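3.2 The bench, and what "reusable" was taken to mean

Refurbishers like to say that an office desktop comes apart without fuss. The claim appears in the Trandwood guide and again, almost word for word, in the Vilela parts survey, and neither offers much to back it up. We were doubtful of it from the start. A case with a side panel that lifts away is easy to open, but opening it tells us little about the trouble of getting at what is inside, and less about whether the parts taken out are fit to go back in.

Our own trial used office towers of an ordinary kind, laid on their sides with the panel off. Four people worked on them in turn, each given the same written steps and no spoken help. We asked them to note every point at which they stopped to think. We did not time them against each other, as earlier studies have done, since a fast worker who bends a socket contact has saved no one anything.

The steps deal with the processor, the memory and the drive. Parts that are out of the case go into a fitted tray to the left of it, where each has its own place. Figure 4 gives two views of the bench.

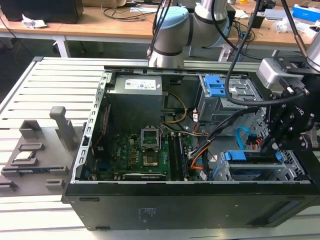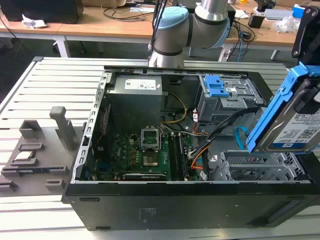 Figure 4. The open tower with the parts tray at its left. In both views the socket is empty, its metal bracket is raised, and the processor sits in a pocket of the tray. The 1.0TB drive is seen at the far right of the second view, upright in its blue caddy and partly outside the case.

Ornudberg, October

The blue plastic deserves a word, as much has been made of it. Coloured latches and caddies are said to guide the hand, and Pramanik's earlier report for Nillholm goes so far as to call them "self-explaining". Our notes support a weaker claim. The colour told people where to look. It did not tell them which way to push, and three of the four wrote that they had pulled at a latch before reading the step again.

Cables are a worse matter, and the guides hardly mention them. The power cable loops out from the supply towards the middle of the case, and other wires run down the right side of the board. A drawing of a tidy interior leaves all this out. Anyone who has tried to reach past such a bundle with a processor held between finger and thumb will see why we do not accept a drawing as proof of easy access.

We have similar doubts about the tray. It keeps parts apart and stops them sliding about, and we would not go back to working without one. Whether it prevents damage is another question. Adomaitis has argued that it must, given how many chips are spoiled by being put down carelessly, but her figure of 50 spoiled chips comes from a store-room count with no record of how any of them was handled. We have left it out of our tables.

A last caution concerns the socket. With the bracket up and the processor out, the contact area lies open to dust, sleeves and dropped screws for as long as the other work goes on. The written steps put the processor early in the order. We followed them so that our notes could be set beside the older ones, but we see no good case for that order and return to it in section 4.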